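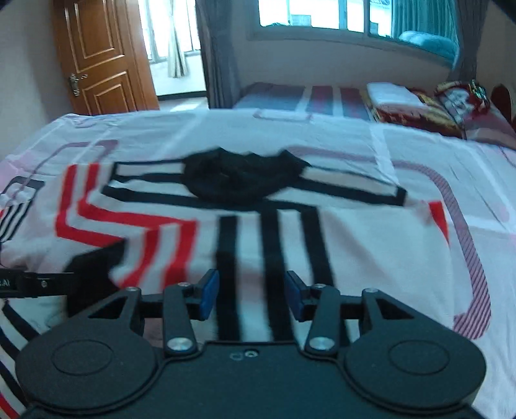
De : Tincuța Bogdan
À : liste du club de Prurville
Objet : Re: [hockey-prurville] Déplacement à Banel et composition des lignes

Bonjour à toutes et à tous,

Je réponds sur la liste et pas seulement à Kamol, parce que plusieurs parents m'ont posé les mêmes questions à la patinoire. Je m'excuse d'avance pour mon français, j'ai relu deux fois mais il reste certainement des fautes.

Kamol Mahawong a écrit :

> Bonsoir,
>
> Après la défaite de samedi dernier contre Inthanon, j'aimerais comprendre
> quelques décisions. Nous menions 2-1 au début du troisième tiers et nous
> avons fini à 6-2 pour eux. Pourquoi la troisième ligne n'est-elle presque
> plus entrée sur la glace après la deuxième pause ? Mon fils a joué deux
> présences dans tout le dernier tiers.
>
> Deuxième question : est-ce que Chaiwat garde encore le but à Banel, ou
> est-ce que Boonmee commence ? Les deux garçons se préparent et il serait
> correct de leur dire à l'avance.
>
> Enfin, pour le car : on parle maintenant de 1 000 euros et à la réunion
> de mars on avait dit que le club payait tout. Qu'en est-il ?
>
> Merci,
> Kamol

Je prends les questions dans l'ordre.

Pour le troisième tiers. Kamol a raison sur le fait : la troisième ligne a peu joué. La décision était la mienne et pas celle de Yolanda, qui s'occupait des défenseurs. Nous avions deux pénalités tout de suite après la reprise et j'ai utilisé toujours les mêmes quatre joueurs pour défendre à court d'effectif. Quand nous sommes revenus à cinq contre cinq, ils étaient déjà très fatigués, et au lieu de changer complètement j'ai raccourci le banc pour protéger le score. Inthanon a égalisé, puis ils ont marqué deux fois en peu de temps. À ce moment je devais faire confiance à tout le monde et je ne l'ai pas fait. Je l'ai dit aux joueurs dans le vestiaire, je le dis aussi ici.

À Banel nous tournerons à trois lignes complètes pendant les deux premiers tiers, quel que soit le score. Dans le troisième, je me réserve le droit de changer, mais chaque ligne aura des présences régulières. C'est une équipe de jeunes et ils apprennent seulement s'ils sont sur la glace.

Je veux quand même ajouter une chose sur ce match. Notre sortie de zone du côté gauche n'a pas fonctionné du tout. Inthanon envoyait deux attaquants très haut, nos défenseurs cherchaient chaque fois la même passe le long de la bande, et leur défenseur descendait pour la couper. Trois de leurs buts viennent de là. Yolanda a préparé un exercice avec une passe au centre, plus courte, que nous avons commencé à travailler. Les premiers essais étaient assez mauvais, c'est normal, il faut que le centre revienne plus bas qu'il n'en a l'habitude.

Pour le gardien. Boonmee Prasertsri commence à Banel. Je l'ai annoncé aux deux gardiens à la fin du dernier entraînement, avant d'avoir lu ce message. Ce n'est pas une punition pour Chaiwat Jitpraphai : avec six buts encaissés on regarde toujours le gardien, mais sur au moins quatre de ces buts le tireur était seul devant lui. Chaiwat a joué tous les matchs depuis la reprise et Boonmee travaille bien, donc il est temps. Chaiwat sera sur le banc, en tenue, et il jouera le match suivant à domicile.

Je demande aux parents de ne pas discuter du choix du gardien derrière la vitre pendant le match. Les garçons entendent plus que vous ne pensez.

Pour le car. Il y a eu un malentendu et j'en ai parlé avec Yolanda Bermúdez, qui tient les comptes des déplacements. Le devis de Listo est de 2 000 euros pour les deux déplacements ensemble, Banel maintenant et Inthanon pour le retour, donc 1 000 euros par voyage. En mars, nous avions dit que le club payait tous les déplacements de la saison régulière. Le match de Banel compte pour les séries et il n'était pas dans le budget. Le club prend la moitié, l'autre moitié est partagée entre les familles qui montent dans le car. Yolanda enverra le montant exact quand elle aura la liste des passagers. Si c'est difficile pour une famille, vous pouvez lui écrire en privé, il n'y a pas besoin d'expliquer.

Les informations pratiques :

Départ du parking de la patinoire à 7 h 30, les sacs chargés à 7 h 15. Le chauffeur ne peut pas attendre, il a un temps de conduite à respecter.
Match à 11 h. Échauffement hors glace à 10 h, derrière les tribunes s'il ne pleut pas, sinon dans le couloir.
Maillots foncés. Banel joue en blanc chez eux.
Deux crosses par joueur, marquées au nom. La dernière fois, nous sommes rentrés avec une crosse qui n'était à personne de chez nous - elle est toujours dans mon bureau et j'aimerais la rendre.
Repas après le match sur place, pâtes, compris dans l'inscription pour les joueurs. Les parents paient au comptoir.

Pour ceux qui viennent en voiture : le petit parking devant l'entrée de Banel est réservé aux arbitres et aux équipes. Il faut se garer plus bas, près de la piscine, et monter à pied.

Il me manque encore la réponse de quatre familles pour le car. Merci de m'écrire directement, pas sur la liste, sinon tout le monde reçoit vingt fois « nous serons deux ».

Kamol, si tu veux reparler de la troisième ligne, je suis au bord de la glace une demi-heure avant chaque entraînement. Je préfère de vive voix, à l'écrit je suis toujours plus sèche que je ne le voudrais.

Bien cordialement,

Tincuța Bogdan
Entraîneuse, hockey Prurville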